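### 3. Sorting Produce by Written Labels

Our favorite part of the Mendthorpe study is how little it takes to give a tabletop a sense of order. A single handwritten word turns a plain basket into a place where certain things belong, and we were delighted by how much there was to learn from that (Figure 2).
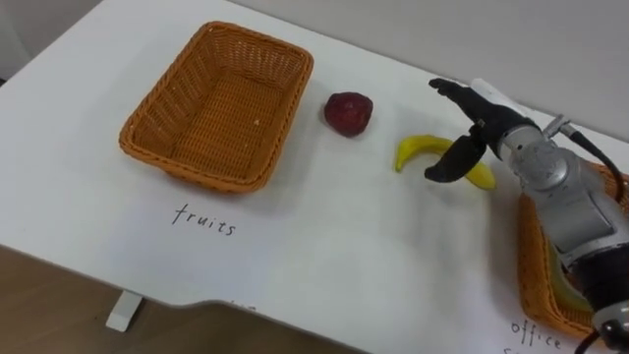 **Figure 2.** Wicker basket with the label "fruits" written on the tabletop, and a banana and a round dark red fruit still to be sorted.

Does a label need to sit on the basket itself? A label written on the table close to the basket serves just as well, provided each basket has its own.

Fruit also makes wonderful sorting material! Shapes differ a great deal, and a long curved item asks for a different placement than a round one.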